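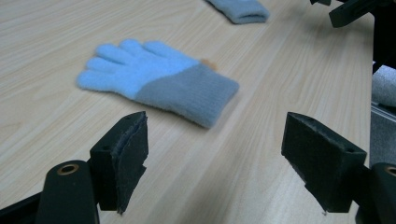 Do two gloves make a pair?

Only if someone bothers to match them, and in my experience people would sooner buy new ones.

That was how I put it to the woman from Nendis when she brought in the first load. She had a clipboard and a way of saying "reunite" that I didn't care for. Gloves, she told me, were the most frequently separated garment in the county. I asked who had measured that. She said Brisinari had, and wrote something down.

The job was simple enough on paper. People mailed in their single gloves. We laid them out, found the mates, and mailed the pairs back. I was to be paid by the pair, which ought to have warned me. Any fool can see that a person with one glove has lost the other, and that the other is in a gutter in Drerby with a tire track across it. Where were the mates supposed to come from?

"From other people," she said.

"Then they aren't mates."

"They are if they match."

I took the work anyway. It was July and the heat had driven everybody else off, and I've never been able to turn down a job that involves sitting at a table. My sister said it sounded like a swindle. I said it was too stupid to be a swindle, and she said those were the ones that did best.

The first week I made 3 pairs, all of them black, and I wouldn't have sworn to any of them. Black gloves will go with anything. I put them in envelopes and sent them off and waited for complaints. What came was a thank-you card with a heron on it. The writer said she would have known her glove anywhere. I looked at that card for a good while. I had picked hers out of a heap of 200, mostly because my coffee was getting cold.

Then the blue one turned up, light blue, with a darker ribbed cuff, soft as a peach. It had come in a plain envelope with no return address and no letter. I set it down and thought, well, there's a color that will never be matched, and by lunch I had found another with the same kind of cuff at the bottom of the Zamfir sack.

I did not like that at all. I tried it against the first one every way I could think of. I turned them both inside out and went along the seams with my thumb. I held the cuffs up to the window. I even smelled them, and they smelled of the same drawer. 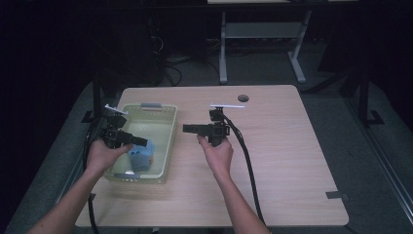

I called the woman from Nendis and told her somebody was salting the sacks.

"Why would anybody do that?" she said.

"To keep me at it."

She asked whether I was unhappy with the rate. I said the rate was fine. I said that a glove comes in from nobody, and its mate is already sitting in a sack from a town 80 miles off, and did that strike her as likely? She said that likely was a word for people who hadn't seen 500 gloves in one room. I said I had seen them, thank you, I had seen very little else.

"So it's a pair," she said.

"I'm saying it looks like one."

"Then put it down as a pair and we'll pay you for it."

There was no address to send them to, so they stayed on the table through August. I worked around them. Each morning I told myself I'd split them up and put one in the odd sack, where at least it would be honest, and each morning I moved them over a few inches to make space.

When the cold came I tried one on, to settle the question of size. It fit. I have ordinary hands, so that proved nothing, and I left it on while I opened the mail.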